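3.2 O que as pessoas fazem com o telemóvel velho

Confesso que entrei nesta parte do estudo convencida de que ia ser a mais aborrecida. Tinha os 528 questionários de Ustport já codificados, uma tabela bonita com as idades e os rendimentos, e pensava despachar a pergunta das gavetas em dois parágrafos. Pois bem, foi a pergunta que mais conversa deu! Quase toda a gente tinha uma história para contar (uma senhora leu-me em voz alta a lista de contactos de um aparelho que já não usava) e acabei por acrescentar uma folha inteira ao guião só para isto.

Dos inquiridos, 161 disseram guardar em casa pelo menos um telemóvel que já não ligam. Quando lhes perguntei porquê, as fotografias apareceram logo à cabeça, seguidas do velho "pode vir a dar jeito". O medo de deixar dados pessoais em mãos alheias veio bem mais atrás – e eu que tinha montado metade da hipótese à volta dele, seguindo o que Ezeani propõe para os computadores portáteis. No bairro de Garnia, onde as entrevistas foram mais longas, houve até quem me corrigisse o vocabulário: o aparelho não estava abandonado, estava "de reserva".

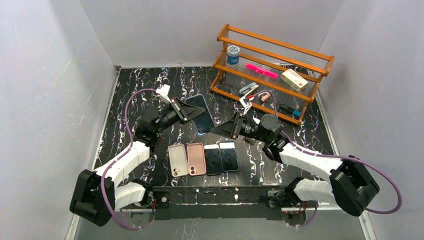
Figura 7. Painel escuro com formato de telemóvel sobre um tampo preto com veios de mármore.

Convém dizer que a palavra "reserva" me obrigou a rever as categorias. Na primeira versão, em janeiro, eu separava apenas "guardado" e "esquecido", e quem fez a segunda codificação discordava de mim a toda a hora. Juntámos então uma terceira categoria, a do aparelho guardado com um destino em mente (o neto, a viagem, o dia em que o novo avariar), e as discordâncias baixaram bastante. Não desapareceram, claro. Há respostas que cabem em duas gavetas ao mesmo tempo, e nesses casos ficámos com a primeira razão que a pessoa deu.

Quanto ao dinheiro, tive outra surpresa. Perguntei a partir de que valor entregariam o aparelho num ponto de recolha e houve quem respondesse 900, muito sério, por um modelo com o vidro rachado. Retirei essa resposta do cálculo da mediana, mas mantive-a na análise qualitativa, onde me parece que diz muito sobre o apego – o mesmo apego que Urnov trata como simples ruído e que eu, depois destas entrevistas, já não consigo tratar assim. Volto a este ponto na secção 4, com as respostas separadas por idade.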